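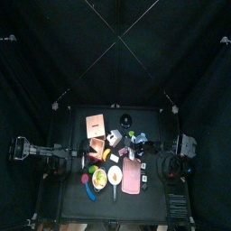 Piveck Household Objects, tabletop set

README, last changed Jul 4, 2024
Maintained by Chepkoech Mugo

Contents

Piveck is a list of small household and kitchen things, with notes on how to store them, set them out and put them away. It covers boxes, lids, toy kitchen pieces and other items that fit on a table. Furniture and anything with a blade are left out.

The objects are kept in 6 bins. Each bin has a letter on the front and a sheet inside the lid. If an object is missing, write it on the sheet and leave the line open until the object is back or has been replaced.

Files

objects.csv: one row per object, with name, bin, color, material and weight in grams
layouts.csv: which objects go together in a layout
notes.txt: repairs, replacements and open questions

Naming

Names are short and describe the thing as it looks on the table: box_pink_open, disc_black, toaster_toy. Do not use shop names. The Besoser pieces had shop names until May, and the old names are still in the column old_name.

A box that can be used open or closed gets two names and one row. Size is measured with the lid shut.

Layouts

A layout uses up to 15 objects, all placed on the mat. Flat things such as lids and discs may lie close to other objects but are not stacked. Boxes can stand near the far edge or in front of each other. Small pieces go where they can be reached without moving a box first.

Clear the mat before starting the next layout. Wipe it with a barely damp cloth and let it dry for 10 minutes.

Care

Cardboard boxes wear out at the corners. Replace one when the lid no longer stays down, and keep the same row with a new date in notes.txt. Plastic pieces can be washed by hand. No object in the set may weigh over 1000 grams.

Known problems

Weights for the Bermúdez bin were taken with the packaging on and need to be redone.
Two rows in layouts.csv point to a lid that was moved to the Lament bin.
The material column is blank for most toy pieces.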